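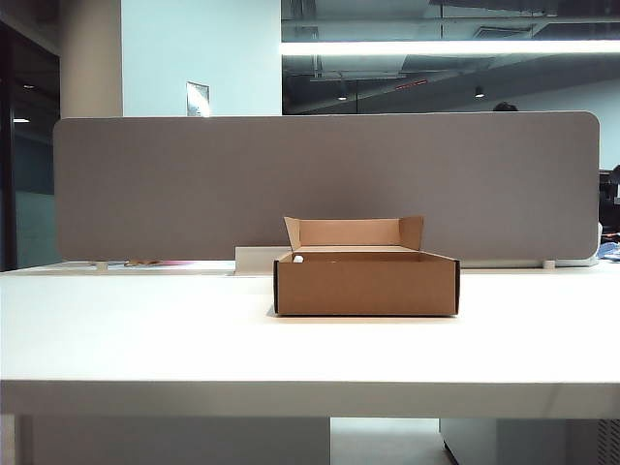

Figure 3. An open mailer box on a shared desk, with one small white object in the back left corner.

4.2 What people leave in the box

I should say up front that I went into this part of the study thinking about cardboard and came out of it thinking about corners. We had asked the staff at Burnness to pack small orders at their own desks for the whole of June, using the shallow kraft mailers that Gridesar sells flat in bundles, and to keep a short diary of each one. Prapai Kamolrat and I read all 434 diary entries over two long afternoons (with a lot of tea), and the word that kept coming up was "corner." Things slide there, things get put there, and things get forgotten there.

The mailer is a friendly sort of box. You fold it up without tape, the lid and back flaps stand up behind it while you work, and the little triangular wings at the ends stop the lid from flopping flat. Most of our packers liked that. One wrote that she could find the box "without looking up from the order sheet," and I believe her! But the upright lid also changes how you reach in. With the front wall low and the back high, people tended to drop the first item toward the back and then build forward, and if the first item was tiny it simply stayed where it landed. Figure 3 gives a fair idea of how easy it would be to miss something that size.

We sorted the diaries by what went in first. In 73 entries the first thing in was padding, and those were the entries with the fewest complaints later on. When a small part went in first, the packers wrote far more often about tipping the box, shaking it, or taking everything out again to check. I don't want to make too much of this, as the diaries were uneven (one person wrote whole paragraphs and another mostly wrote "fine"), but the pattern held up when Prapai re-sorted them without seeing my labels.

4.3 Padding, and how much of it

Padding turned out to be the thing people had opinions on. The packing sheet we borrowed from Prasertsri asks for the bottom of the box to be covered before anything else goes in, and it leaves the choice of material open. Some used tissue, some used torn paper, and a few brought bubble wrap from home. Crumpled tissue was the favorite, mostly for being quick: you grab it, squash it, push it into the back and carry on.
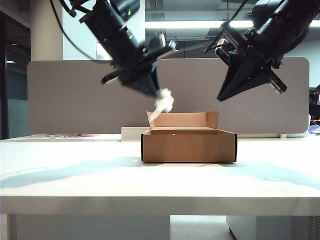

Does it matter whether the tissue is crumpled or folded?
For small, light items, crumpled worked better in our diaries. It fills the corners and holds things in place, while folded sheets leave a gap along the walls where a small part can slip down.

Of the 70 entries that mention a repack, 47 involved folded sheets or no padding at all. I'd love to run this again with heavier goods, and the Brandidside warehouse has said we can come and bother them when they're less busy. My guess is that crumpled tissue does much worse under weight, but we have nothing on that yet.

Shares 12 | Comments 3
Contact | Copyright | Back to top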